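Notes on the Cream Tablecloth

Readers of this blog will recall that the household table was moved in October to its present position in front of the folding divider. The arrangement has been retained. The woven panels shield the table from the draught at the back door, and their light tan colour suits the cloth.

The cloth itself was purchased from Ifans, the linen shop, for a price I consider fair. It has a fringe of white threads, which my brother-in-law, Rhodri Rowlands, regards as impractical. His objection has been noted. The fringe does require combing after each wash, and it should on no account be ironed.

It is the practice of this household to clear the table every Sunday at 4 in the afternoon. Items left there during the week are returned to the kitchen, the bathroom or the bin.

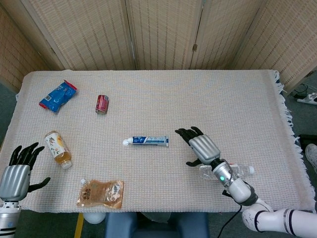 Snacks and drinks are dealt with first. Unopened cans and bottled tea go to the lower shelf of the larder, where they may be stood upright. Toothpaste is returned to the bathroom cabinet - it has no business at the table, although it is found there with some regularity. Pouches with a spout are checked for leaks before being put away, as the open weave of the cloth does not forgive a spill.

The cloth is then shaken out of doors and inspected for marks. A cool wash with a mild soap has proved sufficient so far. Rhodri has recommended a wipeable covering on two occasions, and I remain unpersuaded.

A further entry will deal with the larder shelves.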